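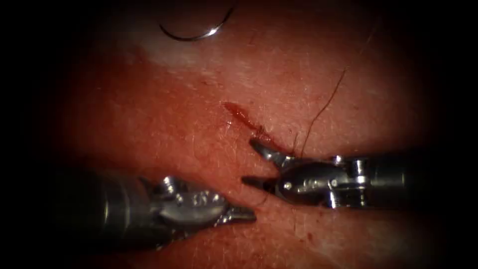
Photo: Margareta Ene, Clenow Skills Library. Reproduced with permission.

Clenow Skills Board > Suturing and Wound Closure > Technique
Thread: Short incision, curved needle: park it or keep hold of it?
Views: 2,087
Started November 2021

m_ene
Moderator

I am rewriting the handout on closing short incisions and would like comments before it goes to the printers. The points in dispute are needle curvature, where the needle goes between passes, and whether the cut should be cleared before the first bite.

The current draft reads as follows.

Inspect both margins along the full length. Do not assume the depth is even. Clear any pooled blood before placing the first bite. Grasp the needle roughly two thirds of the way back from the point. Enter at a right angle to the surface and follow the curve. Take equal bites on both sides. When the needle is not in use, lay it flat on intact tissue, clear of the wound, with the whole arc visible.

The last sentence is the one I expect complaints about.

cyril_hulme

You will get one from me. I would strike it. A needle that has been put down is a needle that has to be found again. Keep it in the jaws, or pass it out and have it counted out. Thirty seconds spent looking for a needle is a long time if the field is oozing.

If the sentence has to stay, "clear of the wound" needs defining. I have seen people put the needle down beside the margin, retract the margin, and lose sight of it under the fold.

jfairclough

Disagree with Cyril on striking it. Holding the needle while you use the same jaws to evert a margin is how points get blunted and how small punctures turn up where no one wanted them. In the photo the needle is resting a good way up from the cut, nothing else near it, and there's a highlight off the metal that makes it easy to pick up. That is what I'd want a trainee to do.

My only quibble is the pale area just beneath it. Dark metal on red tissue is readable. Shift the same needle down into that washed-out patch and I'm less sure, particularly if the highlight on the needle merges with it.

alfie_o

Is the pale bit glare or is the tissue lighter there? If it's lighter tissue I would want to know why before I put a suture anywhere near it.

m_ene
Moderator

I can't settle that from one view, Alfie. It is milky and spreads sideways, and the brightest lighting is in the same part of the field, so glare is plausible. Change the angle of view. If the patch moves, it is reflection. If it stays where it is, look again at the tissue. I will add that to the handout as a separate line.

shirley.b

On curvature. The draft doesn't specify one and it should. For a short, shallow cut on a flat surface with room either side, I use three-eighths circle. Less wrist rotation, and the point comes up where you can see it. Half circle earns its place in a deep or narrow hole, where you need the point to come back up quickly.

The one in the photo looks like a fairly shallow arc, but I would not commit to a figure. Any curved needle seen obliquely looks flatter than it is.

cyril_hulme

Agree on not committing. I don't agree that three-eighths should be the default in a handout. Beginners drive it straight instead of rotating it, because the curve is shallow enough to let them get away with it for the first few bites. Then they try the same thing with a half circle and tear the exit hole. Teach on half circle first.

shirley.b

They also bury the point of a half circle and take twice the depth they intended. I've marked enough practice pads to have a view on this. We log every pad: of the last 121, the usual fault was depth, one side deeper than the other, leaving a step at the margin. Torn exit holes were a small minority. The pads were all done with half circle Gavar needles, so I accept there is no comparison group.

jfairclough

What thickness of pad? The older Pickering ones are stiff enough to steer the needle for you. That would affect your depth error.

shirley.b

Older ones for the first batch, the softer Sivar pads after that. The step was worse on the soft ones.

jfairclough

Then I'd put it down to uneven traction on the margins before I blamed the needle. Soft pads deform as soon as you pick them up. Let go, and the bite you thought was symmetrical isn't.

alfie_o

Question on the order of work. The draft says clear pooled blood before the first bite. On a cut that short, with only a streak along it, does it matter? I'd have started at the end nearest me and dabbed as required.

m_ene
Moderator

It matters for finding the ends. Look at the cut in the photo. It starts as a thin line at the upper left and gets a little wider and darker as it runs down to the right. Darker could be depth or could be more blood lying in it. You can't choose the bite spacing until you know which. There is faint pink smearing on both sides as well, and smearing makes the margin look further out than it is.

Dab, don't wipe. Wiping drags blood over the surface and you lose the edge altogether.

cyril_hulme

Seconded. I would also say irrigate if dabbing doesn't show the ends. Warm saline, small amounts. There is no call to open a 500 ml bag over a cut that size, and a flooded surface gives you more glare, with which we are back to Alfie's patch.

alfie_o

Fair enough. And the specks lower down?

m_ene
Moderator

Small and scattered. I would note where they are and look again after clearing. If a speck dabs off and stays off, leave it alone. If it comes back in the same spot, it has a source.

jfairclough

Could we go back to the parking sentence before this gets locked? Proposed wording:

"If the needle must be released, lay it flat on intact tissue in a well-lit part of the field, away from the wound and away from any reflection, with both ends in view. Say aloud that it is down. Say aloud when it is picked up."

cyril_hulme

Better. I would have "in the central part of the field" as well. The view goes to black at the corners and falls off well before that. A needle near the edge leaves the picture with a very small change of view. The one in the photo is closer to the top than I would like.

jfairclough

It is, but it is lit and you can see the arc. Put it in the centre and it is in the way of the work. There has to be some compromise.

cyril_hulme

Then "within the lit area, not close to the edge". I can live with that. My preference is still not to release it.

shirley.b

Could the handout also say which way round to lay it? I put mine down with the curve opening away from the cut, as it is in the photo, so if it gets nudged towards the wound the rounded side leads and the point doesn't. Others may have reasons for the opposite.

jfairclough

I lay it whichever way gives me the next grasp without re-setting. For me that is usually the reverse of yours. I don't think there is a rule here.

m_ene
Moderator

I will leave orientation out and put it down as operator's preference. Revised section as it stands:

1. Clear the cut by dabbing. Irrigate sparingly if the ends are still not visible.
2. Identify both ends and check depth along the length.
3. Change the angle of view to tell reflection from pale tissue.
4. Choose curvature to suit depth and access. Three-eighths for shallow and open, half for deep or confined.
5. Enter at a right angle, rotate through, equal depth and width on both sides. Release traction and check before tying.
6. Keep hold of the needle where practicable. If it must be released, Jordan's wording with Cyril's amendment about the edge.

Cyril, your point about teaching half circle first belongs in the tutor notes and I will put it there with Shirley's objection beside it.

cyril_hulme

Noted. In item 5, "check before tying" should say what is being checked. Level margins, no step.

m_ene
Moderator

Amended.

alfie_o

Does item 2 apply when the cut has been made by the person closing it? You would know the depth already.

shirley.b

You would know the depth you intended. Check it.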